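Quiénes somos | Cloltik, escuela de idiomas y conversación | Inicio | Cursos | Quiénes somos | Contacto

Quiénes somos

Cloltik es una escuela de idiomas de barrio, con grupos pequeños, ventanas grandes y muchísimas ganas de hablar. Damos chino, rumano, alemán y español para extranjeros, y casi todo lo que enseñamos se aprende conversando. 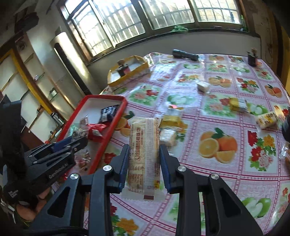
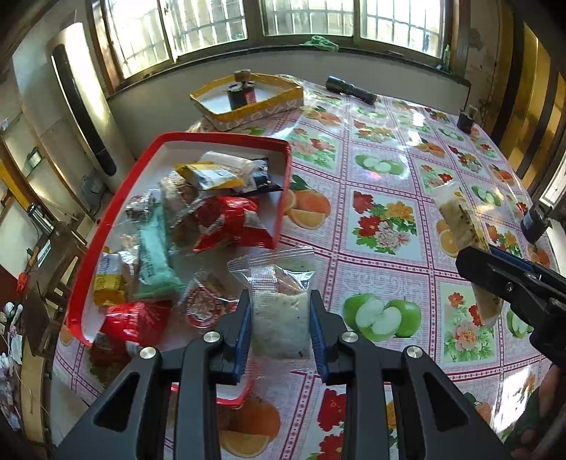

Algo para picar, en su envoltorio

Tiempo de lectura: 2 minutos

La escuela la abrió Paula Surdu en un piso de la calle Skerkberg, con una pizarra prestada y un solo grupo de rumano. Paula venía de dar clases en academias donde había que terminar el libro en junio pasara lo que pasara, y quería probar otra cosa: ir al ritmo del grupo, repetir lo que hiciera falta y reírse un poco por el camino. ¡Y seguimos igual!

Hoy somos ocho profesores y tenemos 49 grupos, desde los que empiezan por el alfabeto hasta los que discuten novelas (el de alemán avanzado lleva meses con la misma y no quiere acabarla). En cada aula hay como mucho 8 alumnos. La biblioteca, que montamos con libros donados, ya va por los 775 títulos y se puede usar aunque no estés matriculado.

Lo que más nos gusta es la tarde de Unnithan, nuestro encuentro abierto de conversación. Se llama así por la sala donde empezó, en la planta baja. Vienen alumnos, antiguos alumnos, vecinos que solo quieren practicar el «buenas tardes» en chino, y siempre se alarga más de lo previsto.

En marzo abrimos la convocatoria de Skikix, el programa de intercambio por parejas: tú enseñas tu lengua, la otra persona te enseña la suya, y nosotros ponemos el aula y una guía de temas. La inscripción es gratuita.

Si quieres conocernos, sube una tarde y pregunta por Paula. Te hacemos una prueba de nivel hablada, sin papeles, y puedes quedarte a una clase antes de decidirte.

Página actualizada el 27/9/26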